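Flenov Trip Planner: User Guide
Section 4. Setting Up a Group Booking

Read this section before you tell your relatives there's a trip. Once they know, the order of the steps gets harder to control.

Before you start

You need a Flenov account, a payment card, and the full name of each traveler as printed on the passport. Nicknames will be accepted by the form and refused by the ferry company.

1. Sign in and choose New Trip, then Group.

2. Enter the number of travelers. The limit is 14. Larger parties must be split into two bookings, and you will have to decide who goes in which one.

3. Pick a base town. Wevden is selected by default. Halliday has the better beach and the worse bus.

4. Set your dates. Trips that start in April show the spring rate only if the whole stay falls inside the month.

5. Choose a package. The Stendent Coastal package is $285 per person and covers the room, breakfast, and the ferry both ways. It doesn't cover lunch, a fact your group will discover at lunch.

6. Select Hold. Your rooms are now held for 4 days.

7. Send the payment link to each traveler from the Share tab. Travelers who haven't paid are marked in orange.

Note: The planner sends one reminder to each unpaid traveler. Further reminders are up to you and your conscience.

Caution: Changing the base town after step 6 releases the hold. The planner asks "Are you sure?" once, in small type.

Caution: Deposits over $2,000 in total are charged as two payments. Your bank may take the second one for fraud and block it — call them first.

Changing a name

Open Travelers, tap the name, and choose Correct. Spelling fixes are free. Swapping one person for another is a new booking, however much they look alike.

Reader comments are shown below each section.

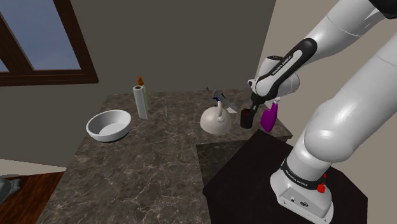
Marnix: Step 7 should say that the payment link expires when the hold does. Three of ours clicked it on day five and got a blank page, and I had to start over from step 1 at the summer rate.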